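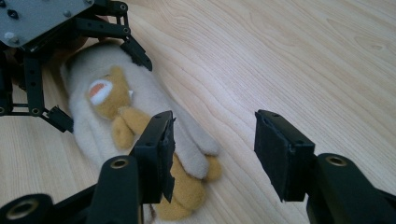
Ticket: Soft toys slip out of two-handed pickup
Project: Clanwood (home tidy-up tasks)
Component: grip / soft objects
Status: Open, workaround in place
Opened: May

Summary

Hard things go in the bin every time. Mugs, blocks, the TV remote, a shoe. Plush toys don't. The planner finds the toy, both grippers close, the log says "grasp OK", and the lift either comes up empty or comes up with a pinch of fluff and the toy hanging by a tuft. I'd love to get this one solved, because toys on the table is the chore every parent asks about first!

Setup

Two arms, parallel fingers with rough grip pads, Dosix control software, Zudisine grasp model on the default weights. Table is wood. Test object is the cream-white plush with the yellow-tan bear on it, the one with its mouth wide open. I picked it on purpose. It's long, it's soft, it has two colors, and I can't think of a meaner thing to hand a grasp model.

Steps to reproduce

1. Lay the toy flat on the table, bear side up.
2. Run "clear table" with both arms on.
3. Watch the first lift.

Expected: toy goes in the bin.
Got: toy stays on the table in 11 of 13 runs.

Log

9:10 am. First run of the morning, straight from a cold start. Both arms reach in, close, lift. Toy stays put. Log says grasp OK. Saved the trace.

9:25 am. Same again with the toy turned a quarter turn. One end came up this time, then slid out. Progress of a kind.

9:40 am. Looked at the object mask. The model splits the toy in two! It sees the bear as one object and the white plush as another, then sends one arm to each. So the arms are tugging on what they think are separate toys. I laughed out loud, and then I turned on "merge touching objects" in Dosix.

10:05 am. Merge on. One mask now, clean outline all the way down to the white lobe. Both arms still miss the lift, but they miss it together, and the approach looks so much better. Leaving merge on.

10:30 am. Raised the closing force one step. No change. Raised it again. The pads bit into the fuzz and the arm counted that as contact. I think this is the real bug: the grasp check stops as soon as it feels anything, and on a fleecy toy it feels the pile long before it has hold of the body.

10:50 am. Set "close past contact" to 3 mm. First full lift! The toy hung in the air for the whole move and dropped into the bin. I ran it back right away and it failed, so I'm not calling it fixed.

11:20 am. Checked the pads. The left one has a small torn flap hanging off the lower edge, and the right one is ragged along the top. Worn pads could explain why two runs with the same settings come out differently. New set is on order from Habte.

11:45 am. Second full lift, same settings, old pads. That makes two out of 13 for the day, both after the 3 mm change.

Reply from support

Thanks for the detailed trace. Your reading of the contact check matches ours. The default was tuned on boxes and cups. Please try the following before the new pads arrive:

– Keep merge on.
– Keep close past contact at 3 mm and put closing force back to default.
– Send the mask file along with the trace next time. We want to see where the grasp points land on the bear.

Could you also tell us whether the second arm is needed? One arm at the middle of the toy may do better than two at the ends.

My answer

Force is back to default. I haven't tried one arm yet and I'm looking forward to it. My worry is that the toy is long enough to fold over and drag, but dragging into a bin is still tidying in my book. Mask file attached.

For anyone who finds this ticket while wondering if a machine can clear up a kid's table yet: with hard toys, yes, and it's a joy to watch. With soft ones I'd still do it by hand, since it takes me a second and the arms need a whole morning. But a week ago the setup had never lifted a plush at all, and I have one on video going into the bin. The Clanwood run counter is near 4000 and those two lifts are my favorites on it.

Next

Fit new pads. Rerun the same 13 with merge on and 3 mm. Then one arm only, toy flat, then toy bunched up. Leaving the ticket open until the pads are in.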